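Sorting Fruit with Two Arms: What Went Wrong in August, and What We Changed
Project report, Robotics Workshop stream
Magdy Farouk, Leonora Maglaya and Lachlan Tipoki
Supervisor: Kirstin Semple

Our group spent the term teaching a pair of arms to put play fruit into a bowl. We had named the program Watar before we had written a line of it, and we were very fond of it by the end, even though this report is mostly the story of the afternoon it misbehaved. Kirstin suggested we write up the fault properly and leave the success rates for the poster, and we are grateful for the push, as we learned more from that one fault than from the rest of the term put together.

The task sounds easy when you say it aloud. One arm picks up a piece of fruit, carries it over the bowl, lowers it a little and lets go. The other arm waits on its own side until its turn. We ran 177 trials at the Dradstead lab, with one of us at the keyboard and another standing beside the emergency stop (a big friendly mushroom button that we all came to love).

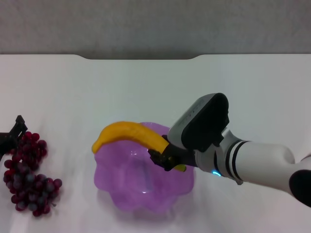 Figure 2. The right arm holding the banana over the purple bowl, with the grapes on the left side of the table.

The fault turned up just after three o'clock. Lachlan was on the keyboard and Magdy was on the stop. The right arm had carried the banana to its release position over the bowl when the program lost contact with the gripper. The fingers stayed shut, as they should have, but the program took the missing reply to mean that the drop was finished. It then told the left arm to begin its turn, and the left arm set off for the middle of the table while the right arm was still there. Magdy hit the stop at once — we think he surprised himself — and both arms halted with 11 centimetres between them. There was no contact and no damage, and we all went outside for a bit of air and a muesli bar.

Our first guess was a loose cable, and we lost most of the next morning to it. Taha Badawi, who looks after the lab network, kindly sat with us and went through the message log line by line. The cable was fine. Our own code was asking the gripper for its state too often, the replies were piling up, and every now and then one was thrown away. When no reply came, our function returned a zero, and zero was also the number we had chosen to mean "open". Leonora had written that function and I (Magdy) had checked it, so we are happy to share the blame evenly.

We made 2 changes. The gripper state now has a separate value for "unknown", and any unknown holds both arms where they are until a person clears it. We also marked the middle of the table as a shared zone in the software, so an arm has to ask for it and be granted it before moving in, whatever the gripper says. We tested the first change by blocking the replies on purpose at slow speed, with the left arm parked, and the program held every time. It is a bit annoying to work with, to be fair, as it also stops for delays that would have sorted themselves out, and Lachlan would like to try a short retry before the hold.

We hadn't filled in a near-miss form on the day, because nothing had been hit and we didn't realise one was needed. Kirstin walked us through it the following morning and was very nice about it. The form is now taped up beside the keyboard, and whoever is on the stop has the job of filling it in.

Still to do: the retry, a proper timestamp on every gripper message, and a second look at the release height, which we never got around to tuning.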